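Notebook, Saturday, 4:30 p.m.

Today the subject was folding of sportswear. Rostyslav Pavliuk asked me to write down the order of work, so the next person does not start from zero.

We keep the three trays from last time: Plendura for tops, Pusell for bottoms, Soler for everything I can't decide. The shelf is 30 cm deep, so a folded top must stay under this. My first folds came out too long and I repeated them with one more turn at the hem.

Slippery cloth is the main difficulty – it opens again when I take the hand away. Pressing for 6 seconds helps a little. Shorts with elastic waist are worse than jerseys. I now start from the waistband, pull it flat, and only then put one leg over the other.
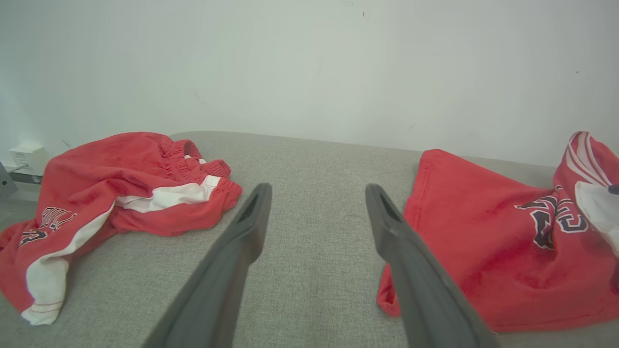
The red set I want to keep together, shorts inside the jersey, as one packet. Rostyslav prefers them separate. We did not agree and will ask on Monday.

To do: label for the Soler tray, lint brush, check if shelf 109 is free. Bag weight limit is 390 g, I still have to weigh one full packet.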